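How do you stop a snack cupboard turning into an avalanche?

drericomum
We've got one deep cupboard and every time I open it something lands on my foot. I've counted 40 packets in there, two of them open. Do I buy those Fellar pull-out drawers or is there a cheaper way?

Ardalan Esfahani
Baskets! I had the same problem and spent £2 each on plain plastic ones, and now I just lift the whole lot out when I fancy something (far too often, if I'm truthful).

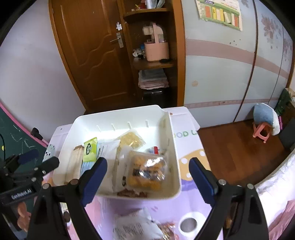
Snack packets in a white plastic basket

Put the oldest stuff at the front and measure your shelf before you go shopping, I didn't and had to take one back.

grikov557
drawers are better but fitting them is a pain. or buy less crisps lol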